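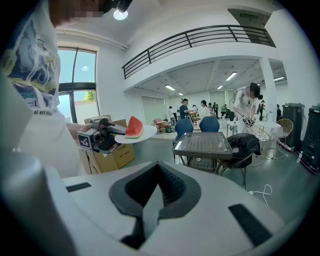

Written by Leire Esteban, with answers from Dalibor Kratochvíl and the hall team at Lisinwood
Last updated in January

Dropped Plates and the Gripper Recall: Your Questions

Thank you so much to everyone who wrote in after we asked you to stop using the hand-held grippers! We know it was a nuisance, and we've tried to answer the things you asked most often.

What went wrong?
The short version is that the jaws on some of the grippers were letting go. You'd squeeze the trigger, the jaws would close nicely on the edge of a plate, and then after a few seconds the grip would slacken by itself and down went the plate (and the fruit, and somebody's lunch, in one memorable case). Dalibor took two of the bad ones apart and found a small return spring that had been seated the wrong way round.

Was anyone hurt?
One person, Howard Naylor, had a small cut on his thumb from picking up a broken plate. He's fine and was back the same afternoon. Please do leave broken china for the dustpan, though, even if you're in a hurry.

How do I know if mine is affected?
Close the jaws on the rim of an empty plate, hold it low over something soft, and count to 45. If the plate tips or slides at all, put a red tag on the gripper and leave it on the repair shelf. We tested 6 that way the first morning and half of them failed, so please don't skip it.

Can I just squeeze harder?
We'd rather you didn't! It feels as if it helps, but the spring still slips, and Ismail Cherkaoui ended up with a very sore wrist that way.

Are my earlier recordings ruined?
No, please don't delete anything. We have roughly 600 plate recordings from before the recall and most are perfectly good. If you remember a drop, write the time of day in the notes and Daranee Yimyam will look at it.

What about the marker cubes?
They have nothing to do with the spring. But if a gripper has hit the floor, have its cube checked too, as a knocked one throws off the tracking.

When do I get my gripper back?
Repairs take a day or so once the springs arrive. Ask Daranee at the front desk and she'll tell you where yours is in line.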